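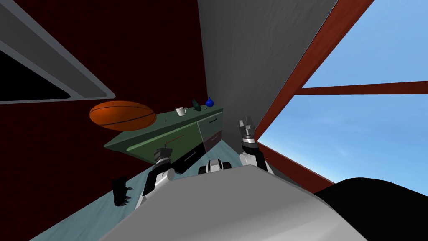
Pritex sim kit, living room scene: both arms, green cabinet, ball and mug on top

Jin-sol Yang wrote:
> Has anyone tried the Pritex kit yet? Is it worth
> it over Nillar for two-arm work?

Yes, and I'm having a great time with it! I've run 500 trials in 7 rooms — no crashes so far — and the grippers are a joy to steer.

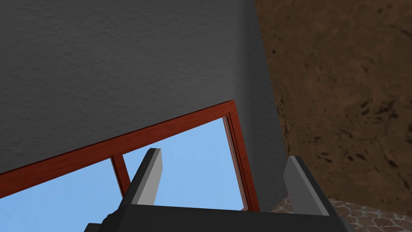

The wrist view is what sold me, even when the room ends up at a crazy tilt. Nillar still loads faster, and the Pritex manual is thin on camera setup. I can send you my config files if you want them.

Ko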